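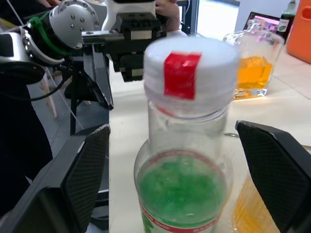
Radel bench, two-arm handling of filled clear containers
Inspection checklist with comments

Date of inspection: 23 April 2019
Location: Miettinen building, ground floor lab
Covers: both arms, both grippers, wrist cameras, tabletop, test containers, recording software
Marking: OK / OK with comment / Fix before next block / Not checked

Complete one sheet per block of trials. A block is 500 grasp attempts. Comments go under the item they belong to and stay on the sheet when the item is cleared, with the correction written after them. Old sheets go back as far as February and are in the same folder as the trial logs.

Section 1. Mechanical

1.1 Base and stand fixings tight, no movement when pushed by hand
OK

1.2 Wrist joint end plate screws, all present and flush
OK

1.3 Cable routing on both arms, full range of wrist travel
OK with comment
Cable needs enough slack for the wrist to reach its limit in both directions. Jog each wrist through full travel at the slow setting and watch the cable the whole way. The last block lost part of a run to a cable that was tied too short. It has been re-tied and the loop is larger now. Look at it again after the first hour of trials, because the loop tends to creep along the arm.

1.4 Cable ties trimmed, no sharp ends facing the work area
OK

1.5 Finger alignment, tips level with each other when closed
OK

1.6 Finger pads, wear and seating
OK with comment
Pads are the textured Broteck type. Run a thumbnail along the line where the pad meets the outer shell. If it catches, the pad is lifting and has to come off. None lifting today. Wear along the rim by itself is not a reason to change a pad. Note it and carry on, so that all attempts in a block are made on the same pair.

1.7 Pads wiped down with a damp cloth and left to dry before start
OK
Water only. Cleaner leaves a film, and the film changed the slip results in the pilot enough that we had to throw out a morning's worth.

1.8 Gripper opens to full width on command and reports the same width back
OK

Section 2. Wrist cameras

2.1 Lens clean
OK

2.2 Both fingertips visible in the camera view with gripper open
OK
The method depends on this. Container position is estimated relative to the fingertips in the same view, so there is no separate table calibration to fall back on. If either tip is out of view, stop and re-seat the camera mount.

2.3 Focus checked at approach distance
OK with comment
Small print on the bottle labels does not need to be readable. The estimator uses the edges of the container, the top surface of the liquid and the cap. Please stop adjusting focus to make labels sharp. It puts the pads out of focus and then 2.2 has to be repeated.

2.4 Exposure locked, not automatic
Fix before next block
Found set to automatic. Under automatic exposure the pale tabletop pulls the setting down whenever the arm lifts, and the liquid gets darker in the record with no change in the liquid. Locked and saved.
Correction: restarted the software, lock held. Cleared.

2.5 Shadow of the gripper on the table
OK with comment
A soft shadow from overhead light is expected and the training views include it. A hard-edged shadow means someone has left a lamp on. Turn it off and let the exposure settle before logging anything.
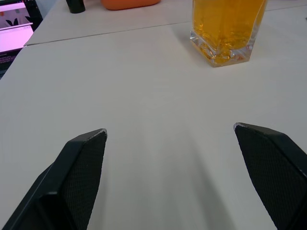
Item 2.2, view with gripper open. Both fingertips in view, square glass of amber-orange liquid beyond them near the table seam.

Section 3. Tabletop

3.1 Surface clean, matte, no spills or tape residue in the approach area
OK

3.2 Table sections, seam and height difference
OK with comment
The two sections are not quite level with each other. No container may be placed across the seam. A container placed close to the seam is allowed, but write "seam" in the placement column. A straight line running behind clear glass gets bent by the contents, and the estimator has taken the bent part for the side of the glass more than once. We want those attempts kept and marked.

3.3 Approach distance
OK
Fingers stop 15 mm short of the container, confirm the estimate, then close. Do not shorten this to save time.

3.4 Items standing in the background
OK with comment
Background items are part of the method. They stay on the table through a block and are not moved between attempts. If one is knocked, put it back near where it was and make a note of the attempt number. An exact position is not needed.

3.5 Screens in view of the cameras
OK with comment
A lit screen behind a clear container shows up in the liquid as a tint. Screens may stay on, but what is displayed should not change during a block. Turn off the screen saver and notifications. Dim the screen if it reflects on the tabletop.

3.6 Computers kept clear of the reach of both arms
OK

Section 4. Containers and liquids

4.1 Clear plastic and glass containers checked for cracks and chips
OK
Any glass with a chipped rim goes in the bin and gets replaced, even if the chip is small.

4.2 Liquids fresh
OK with comment
Coloured liquids are changed at the start of a block. Let them stand before use. Bubbles and foam make a second line close to the real surface and the estimator doesn't always choose the right one. If bubbles remain after standing, tick the "bubbles" box and go ahead.

4.3 Screw caps on and closed by hand, no tool
OK

4.4 Tape on caps
OK
Where a cap is taped, the tape must lie flat and run over the top edge and down the front. It gives the estimator something to follow when the cap turns. Replace tape that has started to curl. Don't put new tape over old.

4.5 Labels
OK
Leave labels on. Results for labelled and unlabelled containers are reported separately, so a label that comes off partway through a block changes the group that container belongs to. Pull the container and finish with a matching one.

4.6 Outside of containers dry
OK with comment
One bottle was damp round the shoulder after filling. Dried it. Damp containers are the most common cause of a slip that gets logged as an estimating error, and the two can't be told apart afterwards from the numbers alone.

Section 5. Two-arm work

5.1 Separation limits loaded for both arms
OK

5.2 Second arm hold position above the cap
OK with comment
The second arm waits above and a little behind the cap, fingers pointing down, until the first has confirmed its grip on the body. If it comes in earlier it covers part of the cap in the first arm's view. The first arm should still finish its estimate when that happens, but confidence drops and the attempt is often refused. Hold position was too low at the start of this inspection. Raised it and saved the new value under the old name.

5.3 Slow setting selected whenever a person is working within reach
OK
This applies to seating brackets, freeing cables, moving containers and anything else done by hand. Keep fingers out of the space between the gripper fingers and out from under the second arm.

5.4 Emergency stop tested on each arm separately, then together
OK
Both arms stopped and held. Neither dropped its load.

5.5 Path to the stop button clear
OK

Section 6. Recording

6.1 Dralus running, both camera streams and both arm logs on the same clock
OK with comment
Start Dralus before the arms are powered. In the other order, the first arm's log begins early and has to be trimmed by hand.

6.2 Disk space enough for a full block
OK

6.3 Refused attempts are saved
OK
An attempt refused at the confirm stop counts as a result. Check that the folder for refused attempts is filling up as it should.

6.4 Operator notes kept in the log, not on loose paper
OK with comment
Two loose notes found under the keyboard, copied in.

Comments on results so far

The log stands at 3061 attempts. Of those, 381 were refused at the confirm stop, and refused attempts are left out of the grip success figure but are given beside it in the table. Please don't quote one without the other.

Most refusals are clear containers with pale liquid or with nothing in them. Strongly coloured liquid makes the task easier, so the order of containers within a block needs to stay mixed. Running all the green ones first, as was done once in February, makes the early part of the block look better than it is.

Partly filled containers are still the harder case for placement height. The estimator sometimes takes the liquid surface for the top of the container and comes in low. On the square glass this makes little difference to the grip. On a bottle with a narrow shoulder it does, and the second arm then comes down beside the cap. Log it as "low" and leave the height offset alone until the block is done.

Work to do before the next block

Check exposure lock again after the overnight restart (2.4)
Look at cable loop after first hour (1.3)
Rename the saved hold position so the old value can't be loaded by mistake (5.2)
Order another set of Broteck pads, same texture
Add the "seam" mark to the placement column in the printed sheet (3.2)

Bench released for trials with the above comments.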